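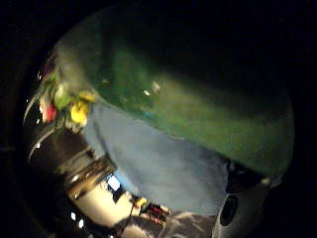
I think that a perception module should be allowed to say "I don't know", and that the planner should be obliged to listen. In our group at Oltora this opinion is not popular. Our detector must give one label to each region, because the planner was written to expect one. So the big glossy green shape gets a name, and the small yellow and red things at the left, which are so blurred that I myself can't name them, get names too. The planner receives both with equal trust.

Piyumi Pathirana argues that more training data will cure this. Of the 1,431 views in our June set, she has relabelled 154 by hand, and I respect this labour very much. But a label that a person had to guess teaches the network to guess in the same manner.

My proposal is modest. Let the detector return an "unknown" class, and let the planner answer it with a slow move to a second viewpoint. Primo Villa complains that this costs six seconds for each grasp. I would pay them gladly. The change in the planner is 10 lines, and I have already sent it to him for review.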